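**Ticket 50: left gripper won't close all the way**
Status: open, like the gripper

Reported by Halvard in April. The fingers stop 5 mm short, then the Jadero driver logs a stall and sulks. Swapped the cable, re-homed it, spoke to it firmly. Same stall.

Test piece is the beige block with the dimples, stood upright on the white tabletop.
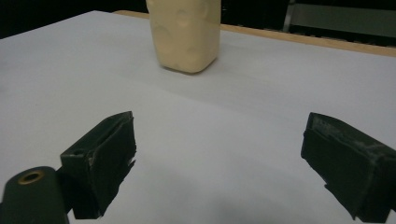

Dropped the current limit, raised it again, got the same 5 mm both times. Ottar blames the firmware – Ottar blames the firmware for the weather. Rolled back to build 3000 anyway. No change, apart from Ottar's mood.

Next round uses the cup and the pink hairbrush, one gripper in each hand.
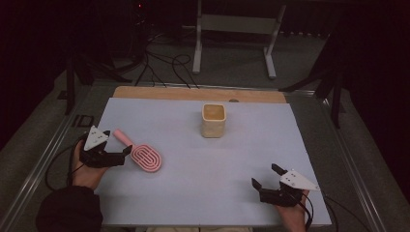

Could the pads be too thick?

Possibly. Ottar will take them off and run 6 closes bare before we order anything from Steyn.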